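Shared Desk Storage Scheme: Progress Report to the Lestgate Fund
Zalcombe Day Centre
Thu 1 August
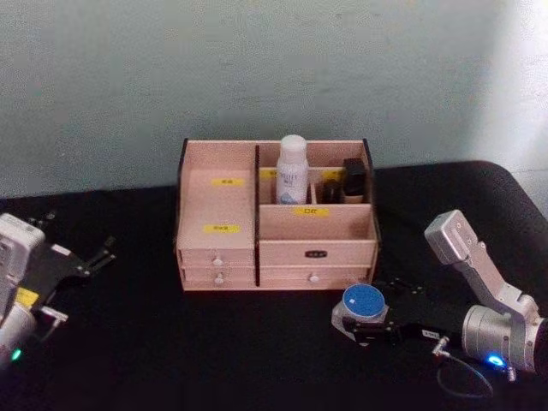 1. Purpose of the grant

The Fund awarded the Centre a grant to replace the mixed boxes and trays used for members' small belongings with labelled desktop organisers. The scheme covers the craft room, the quiet room and the two grooming rooms. This report sets out the position at the end of July.

2. Work completed

A total of 23 organisers have been delivered and assembled. All are the same pale pink model supplied by Lahtinen, with open compartments above and drawers below. The original order was for 25; the remaining two arrived with split side panels and were returned. Replacements have been promised and no further charge will be made.

Yellow labels have been fixed to the open compartments. Staff agreed on a single colour so that members moving between rooms would find the same arrangement in each. Bottles and other tall items are kept upright in the small cubbies at the back, leaving the larger compartment at the front for things in regular use. The drawers are reserved for smaller items and spare supplies.

Labelling took longer than planned. The first set of labels, printed in July, was set in too small a type and several members asked for larger lettering. A revised set is being prepared and will be fitted room by room. Some labels on the back dividers are also partly hidden once the cubbies are in use, and the revised set will be placed higher where the boards allow.

3. Use by members

The Centre recorded 113 separate uses of the organisers during July. Most took place in the grooming rooms, where members collect their own toiletries before a session and return them afterwards. Use in the quiet room has been low. Staff there have asked whether two of the units could be moved to the craft room, and the Centre would welcome the Fund's agreement to this change.

4. Expenditure

Spending remains within the approved budget. The sum of £200 set aside for labels and fixings has been spent in full, including the cost of the second print run. Drawer liners were bought from Fellus and charged to the general supplies line, as agreed at the previous review.

5. Next steps

The two replacement units will be assembled on arrival and placed in the craft room. The revised labels will be fitted throughout, and a short written guide to the layout will be left in each room for new staff. A final statement of accounts will be sent to the Fund with the closing report.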